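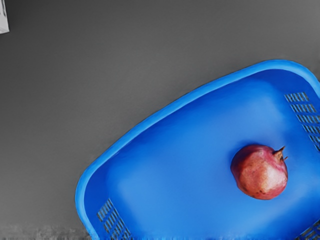 September, notebook 7, cell purchase planning

Goal for this week: settle the hardware list for the fruit and grocery cell far enough that Vaughn can put one number in the request. The arm is the easy part. The fixture, the gripper spares and the second camera are where the estimate keeps moving.

Reran the basket layouts in the simulator before asking for quotes. Everything below comes from sim only. No physical basket on site yet.

Basket. The sim model has slotted walls and a smooth floor. The Plarkenach catalog has a close match, but theirs has a ribbed floor in the standard version and the smooth floor is a special order. Ribs would keep round fruit from rolling but would also put the fingertips on an uneven surface at the bottom of the stroke. I want the smooth one first so that the real cell and the sim agree. Virgil disagrees and would buy the ribbed one and edit the model. His way is cheaper. Left open.

Wall height matters more than I had budgeted for. Fruit in the middle of the floor is fine with the stock fingers. Fruit close to a wall forces the hand to tilt or the finger to go down between wall and fruit, and the broad finger is the one that runs out of room. Options:

- narrow fingertip set from Demthorpe, two pairs (one spare)
- shallower basket, same footprint
- leave as is and restrict spawn positions to the center of the floor

Third option costs nothing and is what we do now in sim. It will not survive the first real demo. Requesting the fingertips.

Gripper stroke. Check against the pomegranate, not the apple. The apple was used for sizing in the spring and the pomegranate has the crown on top of that, so the approach angle has to be picked with the crown in mind. Need measured diameters from real fruit before ordering anything with a shorter stroke. Action: me.

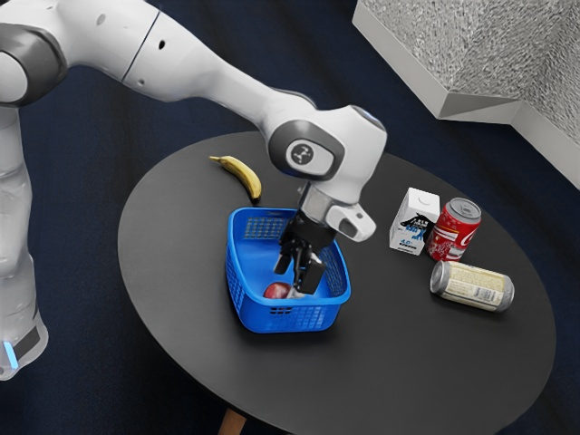 Apple in the basket, gripper down beside it. Banana, milk carton and cans on the table outside.

Table. The round one in the sim is fine for reach studies but I do not want to buy it. Nothing bolts to it and the arm base needs its own stand. Quote from Trukotora is for a rectangular steel table with a drilled top, 3,778 delivered, stand not included. Asked for the stand as a separate line. If it comes in over 600 we make it in the shop from the old conveyor legs.

Reach. With the basket near the center of the table the arm gets to the floor of it with the wrist well above the rim. I have not checked the far corners with the narrow fingertips, which are longer. Do that before the table size is fixed.

Cameras. Planned for one overhead. Looking at the overhead views again, a basket that is only half in view is a problem for anything that has to find the rim. Either mount higher or buy a wider lens. Mounting higher needs a taller mast and Ilie only stocks the short one. A second camera at the side would give the finger clearance at the wall, which the overhead cannot. Put 2 in the request, same model, one lens each.

Objects. Cans and cartons can be bought locally, no line item. Buy real fruit weekly out of consumables. Plastic fruit for the long unattended runs; the weight is wrong but it does not rot. Cans lying on their side should be in the test set from the start. They sit low and the hand has to come down near the table top, so the table needs a crash mat or a force limit. Force limit first.

Not in this request: conveyor, guarding beyond the basic fence, second arm. Vaughn Zamora wants the second arm listed as a future item so that the electrical drop gets sized for it now. Agreed - it only adds a breaker and some cable.

Open:
- floor type for basket (Virgil Stanciu / me)
- stand price, Trukotora
- mast height, ask Ilie about a custom length
- lead time on Demthorpe fingertips, they have not answered
- corner reach check in sim

Next pass on the numbers when the stand quote is in.

Recent entries
Fence layout and door switch position
Air supply: compressor or building line
Old conveyor teardown, parts kept
Fingertip pad wear, first notes
Camera mast sketches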